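Homilética de Tlapale

A homilética de Tlapale é o conjunto de práticas de composição e leitura de sermões desenvolvido na comunidade religiosa de Tlapale e transmitido em cadernos manuscritos. O termo designa tanto o corpo de textos conservados como o método de exposição neles empregado. Distingue-se da pregação itinerante de Julo, de caráter improvisado, pela dependência de um texto escrito e pela divisão fixa das partes.

Estrutura

O sermão típico compõe-se de quatro secções: leitura do passo bíblico, explicação, doutrina e aplicação. A explicação ocupa-se do sentido literal das palavras e raramente ultrapassa 12 linhas. A doutrina enuncia uma única proposição, seguida das provas. A aplicação – a parte mais extensa – dirige-se aos ouvintes na segunda pessoa do plural e trata de deveres domésticos, dívidas, luto e observância do dia de descanso.
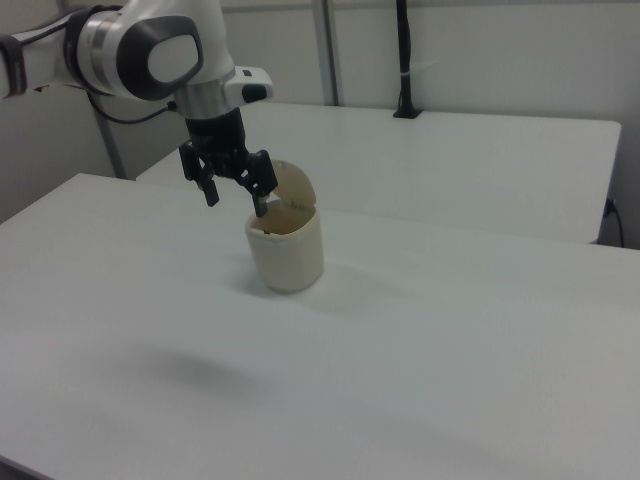

As provas são apresentadas por ordem decrescente de autoridade: primeiro os passos paralelos, depois os argumentos da razão e, por fim, os exemplos da vida comum. As citações em línguas antigas são evitadas. Quando ocorrem, vêm traduzidas na mesma frase, sem indicação do original.

Estilo

A prosa é paratática, com períodos curtos e repetição do termo principal no início de cada parágrafo. As imagens provêm quase sempre da agricultura e da navegação fluvial. A alegoria extensa só aparece nos sermões fúnebres, nos quais a travessia do rio representa a morte do crente.

Transmissão

O principal testemunho é o Caderno de Plukinura, com 42 sermões completos e vários fragmentos. Uma segunda coleção, conhecida como Caderno de Arska, contém versões abreviadas de parte dos mesmos textos, sem as aplicações. Os dois cadernos divergem na ordem dos sermões e na grafia dos nomes próprios.

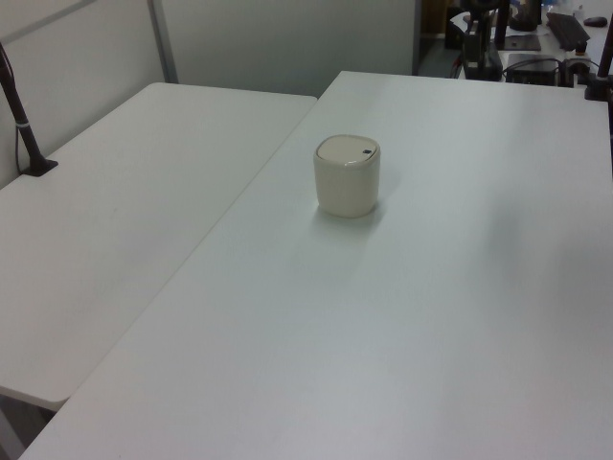

Recipiente cilíndrico de cor creme, com tampa, sobre uma mesa branca.

Interpretação

Haruto Mizuno considera o Caderno de Arska um auxiliar de memória para pregadores experientes, que acrescentariam a aplicação de viva voz. Natsumi Aoki defende a posição contrária: as versões breves seriam anteriores, e as aplicações teriam sido incorporadas por copistas. A questão permanece em aberto, dado que nenhum dos cadernos traz indicação de data.

Ver também

Sermão fúnebre
Pregação itinerante de Julo
Retórica sacra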